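Unit 3 Handout: Reading the Return Passages in the Prophets
Bible and Prophecy, evening course
Notes prepared by Lautaro Insaurralde

Welcome back, everyone! Last time we got as far as the fall of Samaria, and several of you wanted to jump straight to Ezekiel. We will get there tonight, I promise, but first we need some ground under our feet.
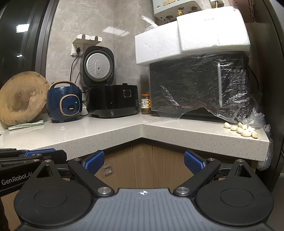

The northern kingdom fell to Assyria in 722 BC. Jerusalem held on until 587 or 586 BC (scholars still argue over the year), when the Babylonians burned the temple and marched many of its people east. Almost every passage on your reading list looks ahead to that loss, speaks from the middle of it, or looks back on it. Pencil those dates inside your cover. You will use them constantly.

Passages for tonight

Jeremiah 29:1-14
Ezekiel 36:22-38
Ezekiel 37:1-14
Isaiah 40:1-11
Zechariah 8:1-8

Start with Jeremiah 29, and start at verse 1, please! So many of us know verse 11 by heart and have never read the letter it sits in. Jeremiah is writing to people already in Babylon. He tells them to build houses, plant gardens, marry, and pray for the city where they have been taken. Then comes the seventy years. Imagine being 30 years old and hearing that read out loud. The promise is wonderful, and most of the adults hearing it would not live to see it.

Ezekiel 36 and 37 belong together. Chapter 36 gives the promise in plain speech: a gathering, clean water, a new heart. Chapter 37 gives it as a vision, and what a vision it is! Read it aloud at home if you can. Notice that the bones come together first and the breath comes afterward. The Hebrew word ruach can mean breath, wind or spirit, and Ezekiel plays on all of those meanings within a few verses. Verse 11 tells us who the bones are, so mark it before you go looking at anyone's commentary, mine included.

How people have read these chapters

Some readers see the promises as met when Cyrus let the exiles go home, which is the story Ezra opens with. Others see that return as a first installment with much more to come. Many Christians read them through the church, and many others expect a future for national Israel in the land. Jewish readers have their own long and rich conversation, and we will spend a full session on it in July.

I have my own leanings, as you have probably guessed by now. For this unit, though, I want you to be able to state a view you don't hold so fairly that a person who holds it would nod along.

A word on the 1000 years

Two of you asked how this ties to Revelation 20. Good question, and a big one — the number appears six times in verses 2 through 7, and whole schools of thought have grown up around it. Hold on to it until Unit 5. If you can't wait, read Revelation 20 next to Ezekiel 38 and 39 and look for the names they share.

For next time

Read Zechariah 8 twice, in two different translations.
Write one page on Ezekiel 37:11-14. Who is speaking, who is being spoken to, and what do they say they have lost?
Bring one question you can't answer. I love those — they usually give us our best half hour.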